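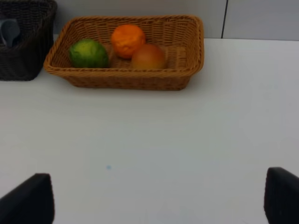 越野障碍赛马(圈里多半直接叫“跳马”,我也这么叫)是赛马的一个分支,马匹驮着骑师跑完一段较长的路程,途中要跳过若干道障碍。它和平地赛最大的分别就在那个“跳”字上,别的差异,像马的年纪、骑师的体重、赛季的安排,差不多都是从这个字里长出来的。这个词条我断断续续写了好一阵,写得啰唆,大家多担待!

阅读时间:4分钟

起源

一般的说法是,这项运动起于18世纪的爱尔兰,乡绅们从一座教堂的尖塔跑到另一座教堂的尖塔,一路遇沟过沟、遇墙翻墙。英文名steeplechase里的steeple就是尖塔,chase是追逐。我第一次读到这个来历的时候特别高兴,总觉得比“障碍赛”三个字有画面感多了。后来比赛搬进了固定的场地,沟和墙也换成了专门修的障碍,尖塔只留在名字里。

两种障碍

英国和爱尔兰的跳马分成两大类。一类叫跳栏赛(hurdles),栏架比较矮,碰上去会往前倒,马可以跳得又低又快,年轻马通常从这里入门。另一类才是狭义的越野障碍赛(chase),障碍高而结实,用桦木枝或者云杉枝扎成,有的前面还带一条明沟,有的后面接着水池。看惯跳栏的人头一回站到大障碍旁边,多半会倒吸一口气,我就是这样。

还有一类国家狩猎平地赛,俗称“试跑赛”,一道障碍也没有,专给还没正式出道的跳马攒经验用。名字里带平地,却归在跳马名下,新手常常在这里绕晕(我当年也绕了很久)。

马

跳马出道普遍比平地马晚。平地马两岁就能上场,跳马往往要等到三四岁以后,跑大障碍的就更成熟些,到11岁还在一线的老将也见得着,观众对它们格外有感情。公马大多做过去势,性子稳,职业生涯也长。至于血统,讲究的是耐力,短途速度型的后代偶尔也有跳得好的,不过多数还是在跳栏赛里发挥。

训练上,练马师会先让小马在调教场里跳横木,从放在地上的一根杆子开始,慢慢加高。我在Drakos马房看过一个早晨的课,早上六点多就开始了,雾还没散,几匹马排着队小跑过来,有一匹每次起跳前都要哼一声,可爱得不行!那边的习惯是先让老马领跳,小马跟在后头学节奏,学得快的很快就能自己找起跳点。

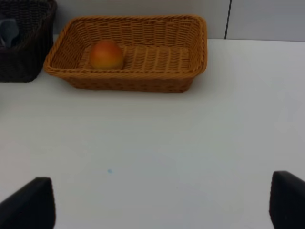

篮子里的水果。

赛程与场地

短的跳栏赛大约3公里出头,最长的大障碍赛接近7公里。场地几乎都是草地,软硬全看天气,赛前会公布场地状况,从“硬”到“重”分成好几档。下过几天大雨的重地特别耗体力,有的马偏偏喜欢,蹄子一陷进泥里反倒来精神。所以研究跳马的人手机里除了排位表,一定还存着天气预报。

我常去的Bremari马场是左手转向,终点直道是上坡,很多领先的马在坡上一下子就没了力气,看得人心都揪起来。Clastano那边正好相反,右手转向,地势平,弯道急,领放的马占便宜。两处我都喜欢,硬要选的话还是Bremari,坡顶看台的风景太好了(三明治也好吃)。

骑师与负重

平地骑师要极轻,跳马的负重高得多,骑师的身材也就可以高大一些。有些平地骑师长个子以后转过来,跑得风生水起。让磅赛里,评分高的马要多背重量,好让大家的机会接近一点;新秀赛则限制参赛资格,上一季赢过同类比赛的马一般就不能再报。见习骑师还能享受减磅,赢的场次越多减得越少。

落马在这一行里是家常便饭,骑师必须戴头盔、穿护背。赛道内侧有救护车跟着跑,兽医也在场边随时待命。近年不少马场把障碍起跳线的橙色改成了白色,原因是研究发现马对橙色和绿色分辨得不好,白色对它们更醒目。这个改动我很赞成,早该改了。

赛季

在英国和爱尔兰,跳马的重头戏在秋冬和早春,三四月间几个大型赛马节接连上演,是一年里最热闹的时候。夏天也有比赛,规模小,场地偏硬,好马大多放到草场上歇着。我自己反而挺喜欢夏天的小赛事,人少,离亮相圈近,8月里穿件短袖靠着栏杆看马,一下午就过去了。

观赛小记

头一次去现场的话,别光守着终点。找一道离看台远一点的障碍,站在旁边听,马群过来的时候地面会发颤,枝条被刷得哗哗响,骑师还会互相喊话,电视里完全听不到。一场里最多可以换2个位置,再多就赶不及看冲线了。排位表我一般用Ruteo查,字大,负重和近绩都列在同一行,站在风里也看得清。

另见:平地赛、试跑赛、让磅赛、点对点赛马

分享 11 · 评论 3

联系我们 | 版权所有,转载请注明出处 | 返回顶部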